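Cedeck plaid bed sheet, purple-gray

Sold by Boltia. Item 564.

The maker calls this sheet "crease-proof" and "the best folding surface in the house." We're not so sure about either claim. Plenty of people fold laundry on the bed, though, so that's how we judged it – with brown clothes, on a made bed, no ironing board.

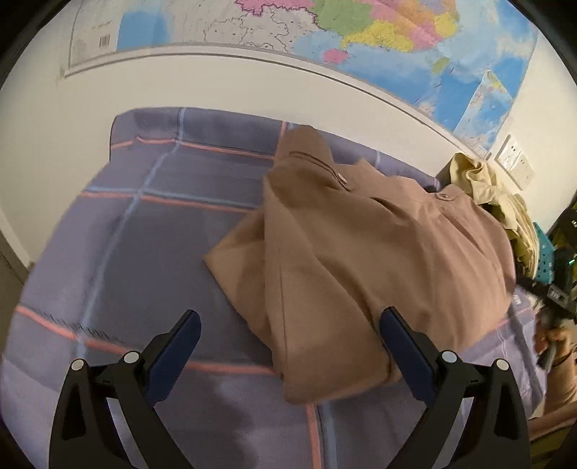 Does the sheet come with pillowcases?
Two are sold with the larger size only. The smaller size is the sheet alone, at nearly the same price, and we think that's poor value.

The coral and pale blue stripes are supposed to help you line up a waistband or a hem. Maybe, if you pull the sheet tight first. Once it shifts, the stripes wander and you're back to folding by eye.

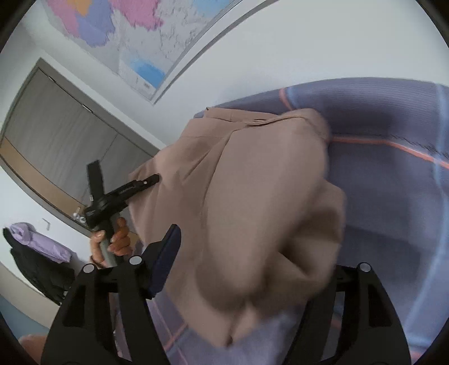 Page last changed: November 21, 2021

Smooth fabrics like the brown one shown need to be shaken out and laid flat whatever is under them. No bedding will do that for you.

Wash at low heat. The label promises 20 years of color, and we'd like to see the proof. Returns are accepted within five days, unwashed, in the original bag.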